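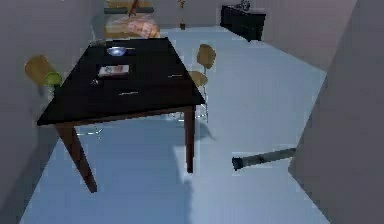 From: Zulmira Falcão
To: housekeeping-leads
Subject: Re: what are the review shifts like?

Hi Inês, hi all,

Inês Barros wrote:

> We get Allo at the Loureiro apartments in December, and I've been told
> two of my people will go on "review shifts" for it. They're room
> attendants, they've been doing beds and bathrooms for years. What do
> they do all day? Does it come out of their cleaning hours? And did
> anyone at Horneck lose work over it? I'd like to hear it from someone
> who isn't in the Trastex sales deck.
>
> Inês

Happy to, and sorry it got long! I've been doing these at Horneck since spring, two mornings a week, and the other three I'm still on the floor with my cart like always.

First thing, so your people don't worry: you don't need to know computers. You sit in the little office next to the linen room and you watch Allo practice in made-up apartments on a screen. They're computer drawings, kind of like an old video game, with plain walls and furniture that's a bit too shiny. Each practice run gets a few notes from us and goes back to Trastex. The first week I felt ridiculous getting paid to sit down. By the second week I was yelling at the screen, so you can see I adjusted.

What we look at, more or less in the order we do it:

1. Tables

There's one apartment with a big black table, a chair on either side and a bed past the far end, and I must know it better than my own kitchen by now. The things on the table are tiny from where you're looking. A small bowl, something flat that might be a book, and a few thin silver bits that I call silverware and my coworker calls "the slivers". We write down what a guest would expect you to do with each one. Bowl goes to the sink, sure. The maybe-book you leave alone, because it could be the guest's. Trastex had it all under "items to clear" and we fought that one for a month (and won).

Then the arm. Stop the run when it's down low by a table leg and ask yourself, would I put my hand there? I want to know if it's going in under the table or swinging past, and how much space there is for the chair that's on that side. Anybody who has vacuumed around chair legs has opinions about this. Put the opinions in the notes, they do get read.

2. Doors and getting through

This part I didn't expect to be good at, and it's now my favorite. Some runs are just moving from one room to the next. My regular one is the teal room, with the pair of glass doors in wood frames standing open and then a narrower doorway in the back wall with a white door in it. Bare floor between, so it looks easy. But glass doors are what we get called back for! Fingerprints, and carts bumping the edges. So I check where the handles stick out, and whether the route leaves room for a door that's swung in toward you. I also ask for the next room to be checked before it goes in, because through that doorway there's something dark on the other side and I can't tell you to this day if it's an armchair or an appliance. If I can't tell, I write "can't tell". Please have your people do that too. Guessing makes a mess later. 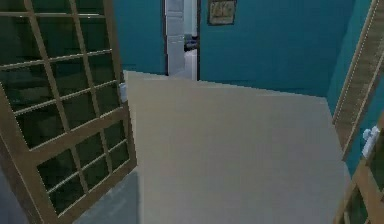
3. The notes

Keep them short and in your own words. Mine say stuff like "too close to chair" or "guest would hate this". There's a drop-down list with 19 reasons and none of them fit half the time, so use the free text box. We went through 101 runs our first month, and we're over 1,000 now. It does get faster.

The part you really asked about

Nobody on our crew was let go. We were nine before and we're nine now. But I don't want to sound like the sales deck either, so:

- Two people who left on their own would have been replaced by temps in the busy season, and this year the temps weren't called. That's real work somebody didn't get.
- Review hours came out of cleaning hours at first, with the same room count expected. That lasted two weeks and we were all miserable. Get it in writing that the room count drops on review days. Do this before December!
- The pay is the same rate. I asked for more and was told "we're looking at it". Still looking.
- Your eyes get tired. Ask for a break every hour and a decent chair (ours was from the breakfast room).

And my back feels better than it has in a long time, I'll give it that. What I miss on review mornings is the company. When you do rooms in pairs you talk, and in the office it's you and the screen - so if you have two people going, see if they can sit together. We do that now and the notes got better too, since we argue over them.

Inês, if your two want to come sit with me for a morning before it starts, I'm in at 7. Bring a sweater, the office is freezing.

Zulmira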